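Home Issues Authors Submit Contact

4. What households did when the channel moved

The carrier shifted Tutgate from slot 17 to slot 36 in January, with three weeks of on-screen notices beforehand. Most viewers missed the notices. We wanted to know where the evening audience went, and whether it came back. Interviews in homes, mostly in the room where the set or the phone gets watched. Bedrooms more often than we planned for.

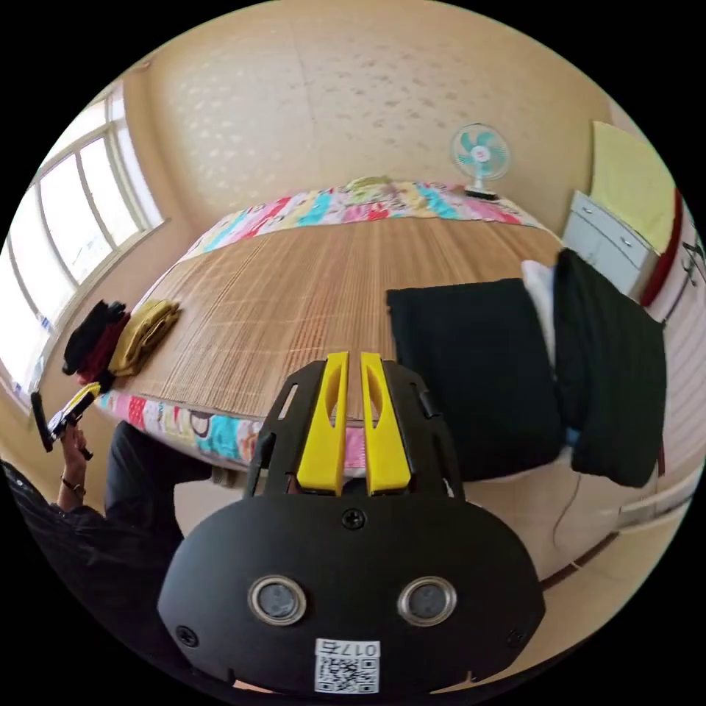
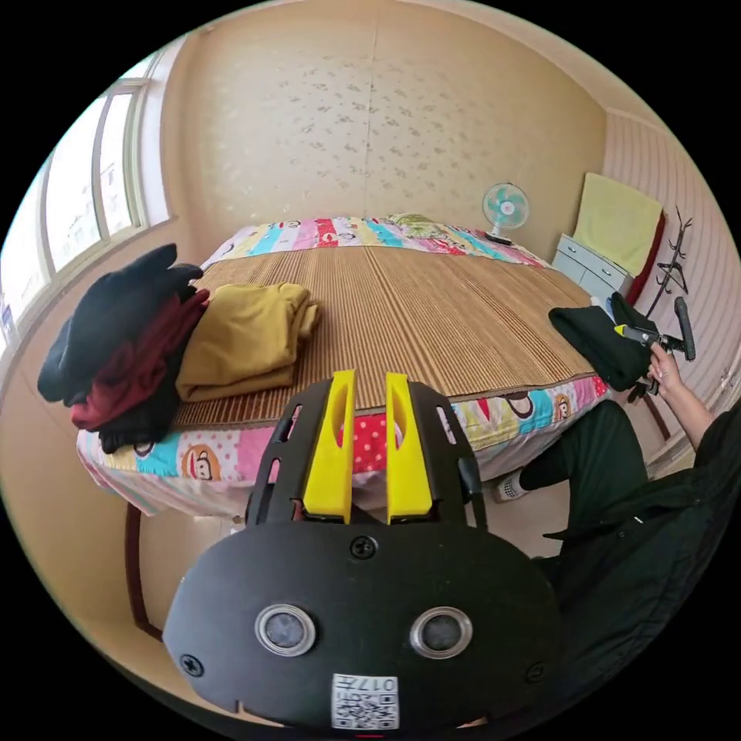
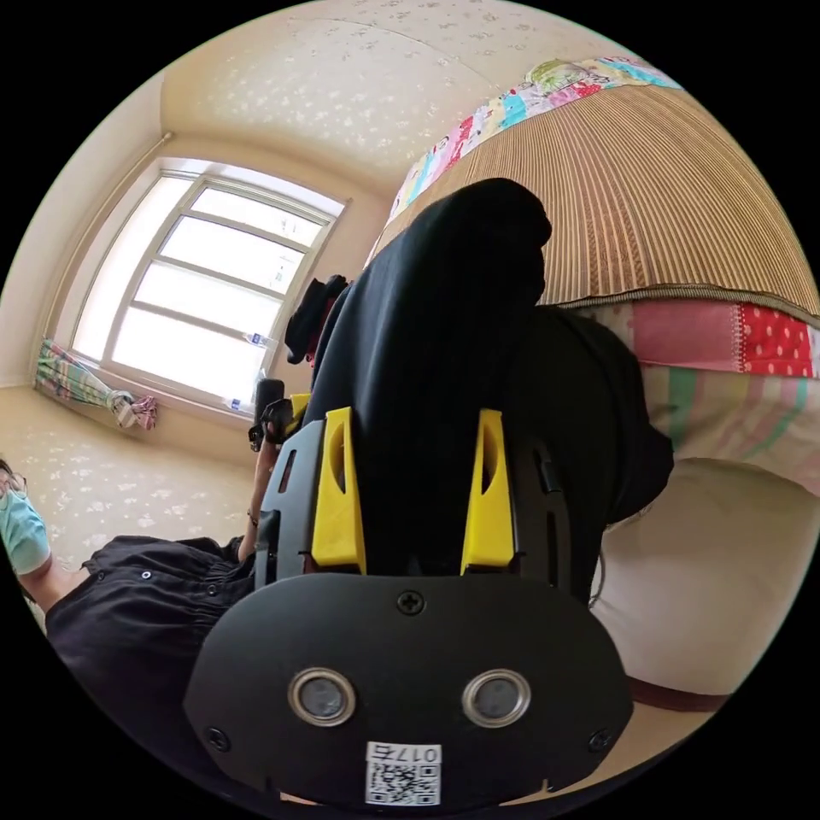
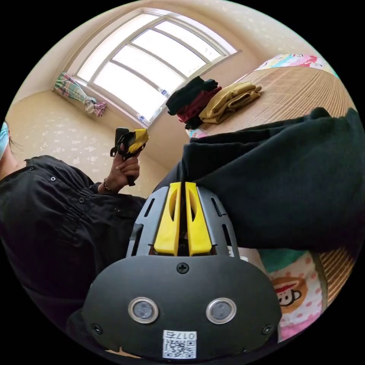
Figure 3. Household visit, bedroom.

4.1 Finding the channel again

Sixteen of the 36 households had found the new slot without help by the first visit. The rest split unevenly. Some asked a neighbour or a younger relative, some had given up and were watching Trikow, which sits next door to the old number and picked up viewers for doing nothing at all. Arboleda has called this "slot inheritance" in her earlier work and we keep the term, though it is a bit grand for people pressing the same button they always pressed.

Habit is stronger than brand here. Asked to name the channel they watched at nine in the evening, several people gave the number and not the name. One man said "seventeen" and had to be told it was Tutgate. He had watched it nightly for years.

4.2 Bundles and phones

The Bogale app complicates things. It carries the same programmes, no slot numbers, and viewers who already had it on a phone hardly noticed the move. Three households cancelled the set-top subscription altogether during the study period. Too few to say much. Ansari reads these as early signs of a wider drift; Cropper thinks they were leaving anyway over price and the move only gave them a date. We have not settled this between us and the data wont settle it either.

Shared sets behaved differently from phones. Where one set served the whole house, the person holding the remote decided, and that person was rarely the one who cared most about the nine o'clock drama. See Betancur's notes in the appendix, esp. on grandparents.

4.3 Limits

Small sample, one town, one carrier. Visits were mostly made in the evening, so daytime viewers are thin. Recall of viewing is poor after a fortnight and we leaned on it more than we shuold have. Florkel, the other local provider, renumbered nothing in the period and would make a sensible comparison; Troncoso has started on this. Viewing logs from the set-top boxes were requested and came too late to use in this section, they are taken up in section 5.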